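Kennel club splits over the colour of a dog

February 7, 2020

The smallest dog argument in the country has become the longest. After 2 years of letters, one walkout and a meeting that finished past midnight, owners of the Skelilden Spitz have voted to let cream-coloured dogs into the show ring, where until now they have been welcome only as spectators.

The vote, held at the breed's winter gathering in Irano, went 1406 in favour and 474 against. For a dog most people mistake for a fox with a grievance, that is a healthy turnout. The postal ballots opened in December and had to be extended when a batch of envelopes was found to contain photographs of the voters' own dogs and no ballot paper.

The Skelilden is a thick-coated farm spitz, knee-high, with upright ears and a tail carried over the back as though someone were about to steal it. It was kept to bark at strangers, and modern breeders have done nothing to weaken the trait. The written standard has always asked for red, grey or black. Cream turns up in litters anyway, and for decades those pups were sold quietly as pets to people who were delighted with them and wondered what the fuss was about.

Etenesh Woldemariam, who has bred the dogs under the Adugna kennel name for most of her adult life and spoke for the change, said the colour had been in the breed longer than the rulebook had.

"We've been breeding from their brothers and sisters the whole time," she told the meeting. "The gene didn't read the standard."

Opponents argued that a cream dog is hard to see against snow, a serious fault in a working animal. It was pointed out from the floor that very few Skelildens now work, and that the last three best-in-show winners travelled to the event in heated trailers. A counter-argument, that a grey dog is hard to see against nearly everything else, was ruled out of order.

There was also the matter of noses. Cream dogs sometimes have a brownish nose in place of a black one, and the nose debate took up most of the afternoon. The compromise wording says a lighter nose is "permitted but not to be encouraged", leaving judges to work out how a nose is discouraged.
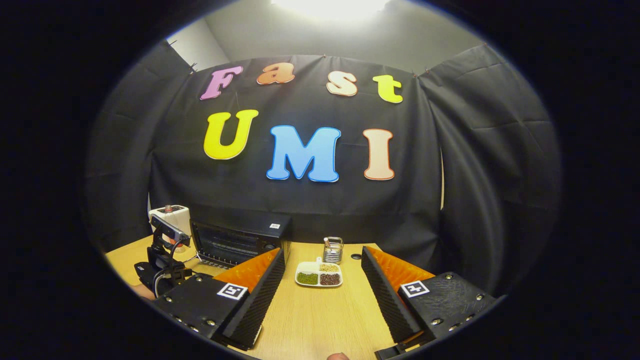
Breeders on both sides did agree on health testing, which passed on a show of hands in less time than it took to fill the coffee urn. From now on, both parents must have an eye exam and a hip score on record before a litter can be registered. The old rule asked only that they be "sound and of cheerful disposition", and several owners admitted their dogs had qualified on the first half.

The registration fee for late-recorded cream adults has been set at 200 dollars. Dogs up to any age may apply, provided both parents are already in the book. Owners of older creams have been asked to send in papers and a side-on photo, standing, with the tail visible. Sofas are discouraged as a background.

The first show open to all four colours will be held in Prorkania in the spring. Woldemariam plans to enter a cream bitch who has never been in a ring and, by her owner's account, doesn't care for men in neckties. Entries for the puppy classes close two weeks earlier than last year.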